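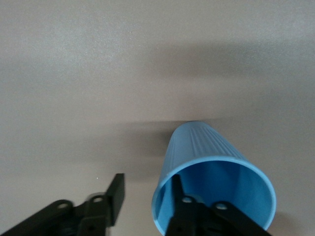
By Derek Bramwell, Plulletti Yarns & Haberdashery
For immediate release — June

Share 42 | Print this page | E-mail to a friend

I've run a wool shop in Cheetham for longer than my knees would like, and I don't often write press releases, so bear with me! The short version is that Plulletti is starting a mending and darning evening. It's every Friday at half past six, upstairs above the shop, and you're all invited.

The long version starts with a cardigan. A customer brought it in last winter with both elbows gone and asked if I'd got anything the same green so she could knit another. I had a better idea, and we sat at the counter and Swiss darned the pair of them in mustard (her choice, and a very good one). By the time we'd finished there was a small queue, and half of them wanted to know how it was done.

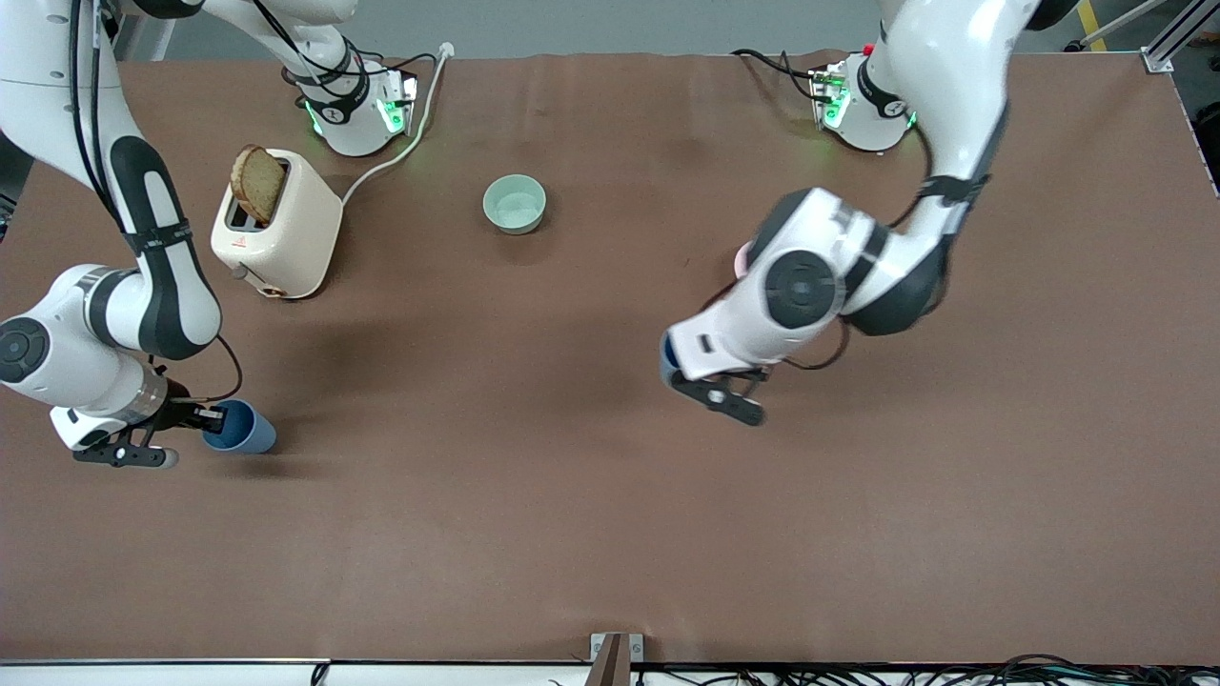

A blue cup over the brown tabletop.

So we're doing it properly. Each evening covers one repair, starting with plain sock darning, then jumper cuffs, then moth holes, then patches on jeans. Come to one or come to the lot. It's £5 on the door, with needles and darning mushrooms to borrow, and you can buy thread by the card if you don't want a whole skein.

The thread is the bit I'm really excited about. Tonau, the little dye house we've stocked for years, has put together a mending range called Drellska — 42 shades of fine wool and nylon, wound on cards, and tough enough for heels. I've been testing it on my own socks since the spring and I'm very taken with the rusty orange. We think we're the first shop round here to have the full set.

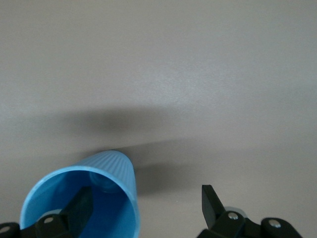
Bring something clean, please, and bring it even if you think it's past saving. I've still got a tank top of my dad's that is more darn than tank top by now, and I wear it on stocktaking days. If you already know your way around a needle, come anyway and sit next to somebody who doesn't.

There's no need to book, but do ring the shop first if stairs are a problem and I'll set up a table downstairs for you. Press are welcome too — I can find you a chair and a sock.

Comments (3) | Print | E-mail

Related items
Drellska shade card now in the shop
Which needle for which wool?
Summer opening hours at Plulletti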